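Pre-season check: outdoor gas barbecue and smoker, Wistham community garden
Checked by: Lizelle Lekota
Read over by: Ayanda Nkuna
Date: Dec 15, 2021

I love this job! Two hours outside with a torch, a bucket and a flask of tea, and at the end of it we know the food can go on. Comments are under each item, so whoever does it next can see what I found.

1. Gas hose and regulator
Result: PASS, with a note
Brushed soapy water along the whole hose and over both joints with the gas on and the burners off. No bubbles anywhere. The hose is still bendy and has no cracks, but there's a shiny patch where it has been rubbing on the cart leg. I've clipped it clear. Please look at that spot again before the first cook.

2. Burners and ignition
Result: PASS after cleaning
The left burner was lighting late and burning yellow at the far end. A spider had made itself very comfortable in the tube (they adore burner tubes, it's worth checking every time). One go with the long brush and the flame came up blue and even, what a lovely sight. The igniter clicks and lights first time on both sides.

3. Cooking grates
Result: PASS
Ayanda scrubbed these in October and oiled them before they were put away, and they've come out beautifully. A little surface rust on one corner, gone with a wipe. No loose bristles found, and I did run a damp cloth over every bar to be sure.

4. Grease tray and drip cup
Result: FAIL, now put right
Full! Not to the brim, but far too full to cook over. Emptied, scraped and washed in hot water. We really do need to do this after each cook and not leave it to the next check.

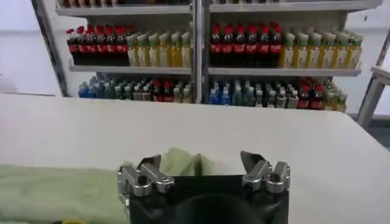 5. Lid thermometer
Result: PASS
Tested in boiling water and it read 100 degrees, spot on. The smoker's own dial was slower to settle but got there. I still say use the probe for chicken, every time.

6. Smoker box and vents
Result: PASS
The Flustis smoker is a joy and I'm so pleased we kept it. Top vent slides freely, bottom vent was stiff with old ash and is now moving again. Door seal is sound all the way round.

7. Rotisserie motor and spit
Result: NOT IN USE until repaired
The motor runs smoothly and quietly, but the outer cover on the cable has split near the plug. I've taken it off the cart and tied a label to it. Ntuli can fit a new lead for roughly 200 rand, and I think it's well worth it, those roast chickens were the best thing we made all year. The spit and forks are straight and clean.

8. Cart, wheels and siting
Result: PASS
Wheel locks hold on the slope. Keep the cart well away from the fence and out from under the Liltisen awning, even when it's drizzling. The marks on the paving are still easy to see.

9. Fire blanket and extinguisher
Result: PASS
Both in place by the tap, with the needle in the green. The pull tabs on the blanket hang free.

Still to do
New lead for the rotisserie motor: Ayanda
Second look at the hose where it was rubbing: Lizelle
Spare drip cup liners: Lizelle

Signed: L. Lekota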